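Notes for the talk: "Your App Is Fine, It's the Phone That Changed"

(Tidied up a bit from what I had on the lectern. Slide cues are gone, and so are two jokes that died in rehearsal.)

Morning. I'm going to talk about old phones, and what happens to the people who own them when the people who write apps get bored of supporting them. If you came for the talk on folding screens, it's next door and the chairs are better.

I look after the Android side of Gornon. Gornon is a bus timetable app. You open it, it tells you when the bus is coming, you close it and swear at the bus. We have one job and no ambitions. Every so often somebody proposes adding a social feed and we wait for them to go home.

Last December we decided to raise the minimum version of Android we'd support. Sensible thing to do. The old versions were eating our time, the libraries we lean on had already dropped them, and the test phones had batteries you could have rested a mug on. We looked at the dashboard, and the dashboard said we'd lose 549 people.

[Pause here. Let them decide that's a small number.]

That is a small number. I said so in the meeting. I believe my words were "that's a rounding error with a charger". Please remember I said it, as it comes back.

So we raised the minimum and shipped on a quiet afternoon. The store simply stopped offering updates to the older phones. The app those people already had kept running, which we were pleased about, and then we changed the server.
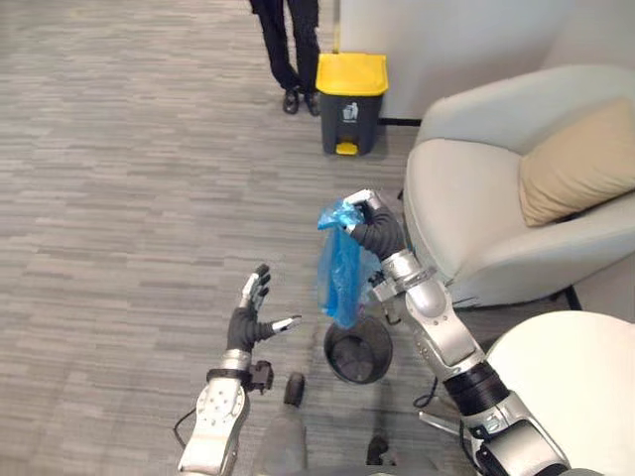
Blue bag, black bin, carpet.

The server change was small. We'd been sending departure times in an old format and wanted to send them in a newer one. The new app understood both. The old app understood the old one, and when it met the new one it didn't crash. A crash would have been a kindness. It showed every bus as leaving at midnight.

Picture it. You're at a stop at 8:40 in the morning and your phone tells you, with total confidence, that your next bus leaves at 00:00. So does the one after that. Some people walked. One person wrote to us to ask whether the drivers were on strike. Another wanted to know if we'd gone nocturnal.

Here's the part I'd like you to write down. Our crash reports were clean. Our error rate was flat. Every graph we owned was green, and I'd have sworn under oath that all was well. The first we heard of it was from Leandro Montecinos, who runs the help desk for the Skeston bus depot and had been fielding our complaints for 3 days without knowing they were ours. He rang the office. He was very polite. I'd have preferred shouting.

[Slow down. Drink some water.]

Right, how did 549 people make that much noise? They didn't. The dashboard counted phones that had agreed to send us usage data. Now think about who turns that off. Careful people do. People whose grandson set the phone up and switched off everything that looked like it might cost money. People on a tight data allowance. In other words, the very people who keep a phone until it falls apart. We'd measured the owners of old phones by asking a question that owners of old phones tend not to answer.

I don't have the true number. I've been asked for it by my boss, by her boss, and by a man at a barbecue. We can't work it out backwards. Leandro's view is "more than you think, and they've all got my extension."

Now, what did we do about it? First we put the old format back. That took 16 minutes, most of it spent finding out who had the password for the thing. Then we had a meeting in which we all agreed it was nobody's fault in a tone that made it clear whose fault it was.

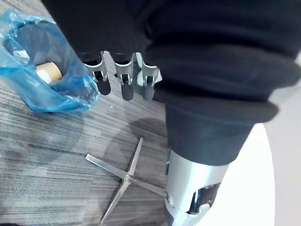 After the meeting came the slower work, and I'd rather talk about that, as you can all manage a meeting without my help.

The server now asks the app how old it is. Every request carries a version, and if the version is below the line the server speaks to it in the old format. I know. It's obvious. You're all thinking you'd have done it from the start, and I'd invite you to go home and check. I asked at a meet-up in the spring how many people's servers knew which version of the app they were talking to. Plenty of hands went up. I asked how many did anything with it and the hands went down like a tide.

We also gave the old app a way to say goodbye. There's a message field in the timetable data, which had been there for years and had only ever been used for snow. The old app will show whatever's in it. So it now says, on old phones only, that this copy of Gornon won't get new features but the times are still right. We argued for a week over "still right". Legal wanted "believed to be accurate". Legal don't get the bus.

Then there's testing. We used to test on the newest phones and one middle-aged tablet called Brunton, named after a label on its case that none of us can explain. [If they laugh, move on. If they don't, move on faster.] We now keep 5 phones from below the line, plugged in, on a shelf, running the last build those people can get. They aren't there for new work. Twice a day a script opens the app on each, looks at a bus stop, and checks that the next departure isn't midnight. It's the dullest test we have and it has caught two problems already. One was ours. The other was a security certificate the old phones had never heard of, which I'd put money on being in your future too.

A word about certificates, then. Old Android keeps its list of trusted certificates baked into the system. When a well-known one runs out and its replacement isn't on the list, the phone decides that your perfectly decent website is a crook. You can ship your own list inside your app. You can't ship it to people you've stopped sending updates to. So if you are going to raise your minimum version, put everything you can think of into the last release before you do. Certificates, the goodbye message, the version header, a way to point the app at a different server. Treat it like packing for somebody else's long holiday.
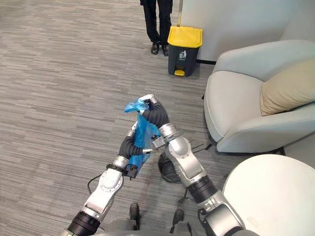
We now call that the Ogura release, for reasons to do with a board game and a long train delay. Every project should have one. It has no features. Marketing were heartbroken. The release notes said "Boring improvements", and it's the best-reviewed version we've ever put out.

Objections. I usually get three, so I'll save you the walk to the microphone.

"Can't they just buy a new phone?" Some can. Some will. I'd only say that a person waiting for a bus may have a view on spare cash which differs from that of a person at a software conference with a free tote bag.

"Isn't an old phone a security risk?" Yes. If you run a bank, draw your line high and be loud about it. We show bus times. If a criminal wants to know when the 16 leaves Skeston, he's welcome to stand in the rain with everybody else.

"Doesn't this slow you down?" A bit. The old format costs us one file that we're all slightly scared of. I've worked on projects with a great deal more than one of those.

[Check the clock. If short, skip the next bit.]

I did ring Leandro before coming here to ask if I could use his name. He said yes, provided I mentioned that the help desk closes at five and that it isn't a general phone repair service. He's had people bring in handsets. One of them was a landline.

So, for Monday people and Friday people alike: go and find out what your oldest working copy does when you change something at the other end. Install it. Hold it in your hand. Look at it at twenty to nine in the morning, preferably in drizzle.

Questions, if there's time. I'm told there isn't, but that the next speaker's laptop won't talk to the projector, so let's see.

Comments

tramline_meg
Was in the room for this. The next speaker's laptop never did talk to the projector and the Q&A was the best part, any chance of writing that up too?

P. Oakes
We had the same thing with dates, only ours came out as 1970. Customers were told their parcel had been delivered before some of them were born. Agree about the last release. We forgot the server address and have been paying for the old domain ever since.

dullbutworthy
Putting the version in every request is fine until somebody caches the response in the middle. Then the new app gets the old format and the old app gets the new one. Ask me how I know.

hobnail
My mum was one of the midnight people. She thought it was a new night service and was quite pleased.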